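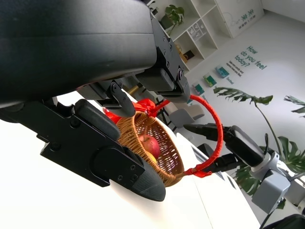

## Sikik parallel gripper: a month with a pair of them

I've been putting off writing this up because I kept changing my mind, and I've now changed it enough times that I may as well commit. We bought two of these in December for our pair of arms at the Caltumthorpe workshop, to replace the Mbeki ones we'd had from the start.

First thing you notice is the size. The housing is a proper lump, black and curved, and if you mount a camera at the wrist (we do) it eats a big corner of your view. You get used to it, but I did spend an evening fiddling with the camera angle before giving up. The fingers are lovely though. There's a neat linkage, a rubber pad on the inside face and a thick textured tip, and it's the tip that won me over. It grips things the Mbeki just slid off.

### The basket job

My favourite test is a wicker basket with a red cord handle and a bow on it, with fruit inside. One arm hooks the handle, the other comes in by the rim. It's a horrible job for a robot. The handle is thin and curved, the ribbon gets in the way and the basket tips as soon as you look at it funny. Over the month I logged 237 goes at it, and we dropped the apple 36 times, nearly all of them in the first week while I was still closing the fingers far too fast. Slow down the last bit of the close and it's a different gripper!

Wicker suits the pads well – the weave gives them something to bite on. The cord is fussier. You want it deep between the fingers, because if you catch it with just the ends it rolls.

### Grumbles

- The lower finger is broad. Getting it down beside something on a table takes more room than you'd think, and I've bumped the rim more than once.
- So many little screws. I check mine every Sunday and there's usually one that wants a nip up.
- The controller software is fine, but the menu for closing force is buried and the names make no sense. Plitville's version is miles better here.
- The cable could do with being longer.

### Would I buy it again?

For two arms working close together, yes, I think so. If you only have one arm and mostly pick up boxes, save your money and stick with the Mbeki, it's lighter and it'll do the job. I still want to try the softer pads on the ribbon, and I'll add a note when they turn up.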